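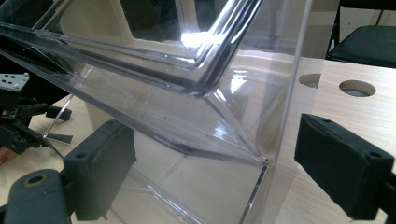
22/09/2026
By Mareike Rieger
3 min read

I have a box problem, or so Bevan tells me. His cure for it is more boxes.

The Trilleo set came this morning. Clear plastic, with lids, 61 dollars, and the leaflet promises I'll "see everything at a glance." I've had see-through storage before. What I see at a glance is a heap of batteries and old birthday candles, same as when they were in the drawer, only now guests can see them too.

I put one of the big ones on the table and looked it over before giving it a job. I'll admit the plastic is clear enough, you can see the table right through the bottom. But the rim has all those ridges, and I know what ridges do. Flour gets in there and stays until you move house. There were little dark specks on one as well, down along the side. Bevan said packing dust. Maybe. I washed it anyway and then couldn't find a clean towel big enough to dry it, so it's upside down on the rack taking up the whole rack.

The plan is rice and pasta in the tall ones, baking things in the wide ones, and the big one for whatever is on top of the fridge. Bevan drew it on the back of the Plollham bill. I pointed out that the shelf is 19 inches deep and he hadn't measured the big one. He went quiet and got the tape. It fits, but the door won't close if the lid is on – so what did we buy the lid for?

We've been here before. In August it was the Drarel baskets, which were going to change the hall closet. There are 8 of them and I think six are inside each other under the bed.

Tried the rice first. The bag says 2000 grams and so does the sticker on the tall one, and I still ended up with a cupful left over in the bag with a clothespin on it. So now the rice lives in two places. Before, it lived in one.

I'll give it a month. Bevan wants to order labels. I said let's see if we can tell what rice looks like first.

Still have to clear the top of the fridge. Tomorrow, after the dentist.

4 comments
Share (2)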